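In praise of the tray

2025-02-04

I own too many trays and I'd like to talk you into owning a few yourself. One might do it, but two is better, and if you have a cupboard with a narrow gap beside the baking sheets, you have room for a whole row of them standing on end!

My conversion came in December, when my kitchen in Stedbridge was being painted and I had to eat everything at a folding table two rooms away. Soup, bread, spoon, salt, tea. That's three trips if you carry things in your hands, and by the third trip the soup has given up on you. So I dug out an old tray from Jomholm that had been holding seed packets, and suddenly dinner traveled in one go. The painters left and I kept doing it. I still do it, even with a perfectly good table four steps from the stove.

I think trays got a bad name somewhere. People hear the word and think of hospitals, or school lunch, or eating alone in front of the television (which I also defend, but that's another essay). What a tray does is draw a line around a meal. Everything inside the rim belongs to breakfast, and the mail and the keys and the phone charger stay outside it. I find I eat more slowly that way, and I wipe the table far less.

A rim matters, by the way. A flat board is handsome and I own one from Besnard, but a cup slides on it the minute you tilt. Give me a raised edge with rounded corners that a cloth can get into. I'm fond of plastic too, and I'll argue about that with anyone. It's light, it doesn't mind the sink, and you can lend it to a child without giving a speech first.

And please, buy the silly one. There's a shop called Gukik where the plain trays sit right beside the ones with lettering and little drawings, and I stood there far too long being sensible. Why? A tray with a joke on it is still a tray. A word and a tiny vegetable in soft gray won't quarrel with your dishes, and on a dark morning it's a cheerful thing to find under your toast. 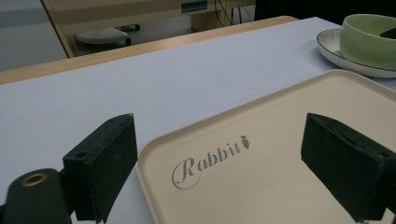 "Rabbit," with a carrot to finish the word. Green bowl on a white saucer just behind.

My one firm rule is to keep them where you can reach them. A tray on top of the fridge is a tray you own and never use. Mine stand by the kettle now, and the seed packets have moved into a shoebox.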